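Nhi Tạ – Actor
Home | Credits | Reel | FAQ | Contact

Frequently Asked Questions

I get a lot of the same emails, so I've put my answers in one spot. If you wrote to me in July and I never got back to you, I'm sorry, and there's a decent chance your question is on this page now.

How do you say your name?

Nhi is pretty close to "nyee," all one syllable. Tạ has a short, low tone that drops and stops, and if you don't speak Vietnamese, "Tah" is fine. I answer to both. I've been announced as "Nigh Tay" at a screening and I still walked up and took the microphone.

Where would I have seen you?

Most likely as the pharmacist in Zusta. I'm in the first season and then again near the end of the second, when she finally gets a last name (Mrs. Lam, if you missed it). Before that I did a lot of parts called things like Nurse, Second Nurse, and Woman With Umbrella. I have 43 screen credits if you count the ones where I'm on for less than a minute, and I do count them, because I had to get up at four in the morning for most of them.

Where can I watch Trokby?

This is the big one! Trokby is a short film and we're still taking it to festivals, so it isn't online yet. A lot of festivals won't take a short that's already streaming. Once the run is over we'd like to put it up for free. I'll post on the news page the minute I know. Please don't ask me for the private link, I'm bad at saying no and the director will yell at me.

Did you do your own driving in Trokby?

The slow driving, yes. Anything where the truck goes over a curb is Not Me. I learned stick shift for that part over two weekends in a church parking lot, and I stalled on the first take in front of the entire crew.

Is Zusta coming back?

I don't know. They don't tell the pharmacist. If there's a third season I'd love to be in it, and if you hear something before I do, write me.

Are you still doing theater?

Yes, whenever I can. I started out at the Barbieri, which is a 200-seat house with terrible heating and the best audience I've ever played to. I was there for six seasons and I did everything from Chekhov to a Christmas show where I played a goose. I go back for readings most years. Stage and screen use such different muscles – on stage I'm always thinking about the person in the back row, and on camera I have to keep reminding myself that the back row is about two feet from my nose.

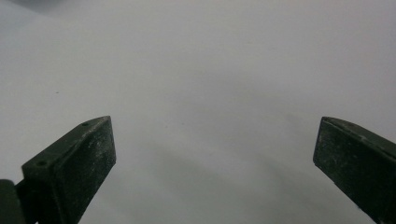 Dark green on white.

How did you get started?

Kind of by accident. I was working the front desk at a dental office and a friend needed somebody to read the other half of a scene while she practiced for an audition. I went along to keep her company, they were short one person, and they asked if I'd read too. She got the part and I got the acting bug (and, a year later, fired from the dental office for swapping too many shifts). We're still friends. She sells houses now and makes a lot more money than I do.

Did you go to drama school?

No. I took night classes for a long time, and I still take one when I'm between jobs. I sometimes wish I'd gone, mostly for the voice training. I lost my voice completely during my second season at the Barbieri and had to learn breathing from scratch. If you're young and you can afford school without huge loans, go look at a few. If you can't, find a good evening class and a community theater that'll let you paint sets.

How do you learn lines?

I write them out by hand, only my own, with the last few words of my cue. Then I walk. I live near a reservoir and the loop is long enough to get through a scene a couple of times if nobody stops me to chat. My husband records the other parts on my phone for me and does all the voices, which he is not asked to do.

I have an audition tomorrow and I'm panicking. Help?

Eat something. Read the scene out loud 10 times tonight and then leave it alone. Pick clothes you can sit down in. Get there early, say hello, do the scene, say thank you and go home. I've had auditions I thought were a disaster that got me the job, and ones where I was practically dancing to the car and never heard a peep. I can't tell the difference anymore and I've stopped trying.

Do you do voice work?

I do! Two audiobooks so far and some narration for Wundeo, mostly the nature shorts. If you've listened to a calm woman explain eels, hi. For voice bookings please go through my agent, same as for screen work. The address is on the contact page.

Will you read my script?

I can't, sorry. If it's a real offer with a shoot date, send it to my agent. If you'd just like notes, a local writers' group will do a much better job than me. I tend to say "I liked it" and then ask about lunch.

Can I get a signed photo?

Sure. Mail me a stamped, self-addressed envelope at the P.O. box on the contact page and tell me who it's for. It can take a couple of months when I'm working. I can't ship posters, only things that fit in a regular envelope.

Are you on social media?

Not much. I have one account, it's linked at the bottom of the home page, and it's mostly soup. Any other account with my name on it isn't me, and I will never message you asking for money or gift cards.

Do you teach?

Once in a while I run a Saturday-style beginner workshop at the Barbieri, and it goes up on the news page when there's one coming. No experience needed. Wear sneakers and bring a pencil.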